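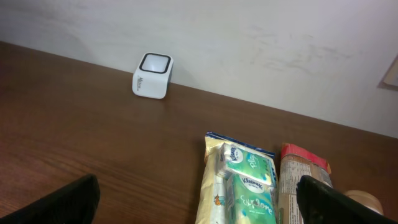

Unit 4: Budgeting for a Tabletop Handling Cell
Module tutor: Hằng Đàm

1. Scope
These notes cover the purchase of a single gripper arm for light packaged goods, such as pocket tissues, pouches and paper bags. Larger cells are treated in Unit 11.

2. The purchase price
The quoted price of the arm is seldom the full cost. Students should enter the following on separate lines of the budget sheet:
Arm and controller
Gripper and spare fingers
Wrist camera, mount and cabling
Table, fixings and guarding
Delivery, installation and staff training

3. Consumables
Soft packs crease and split with repeated handling. In the Drultbridge exercise, test goods are budgeted at £1,383 for the year. This sum belongs under running costs and must not be charged to the capital line.

4. Comparing quotations
Obtain written quotations from Jindero and Siregar on the same specification. Glossy wrappers reflect light and may trouble a camera, so each supplier should be asked to run a trial with the buyer's own goods. Lead times are to be stated in weeks from receipt of order.

5. Coursework
Submit a budget sheet and a covering note of no more than two pages. Queries on the template should be addressed to Folke Hägglund. Replacement of gripper fingers is to be planned for August, when the teaching laboratory is closed.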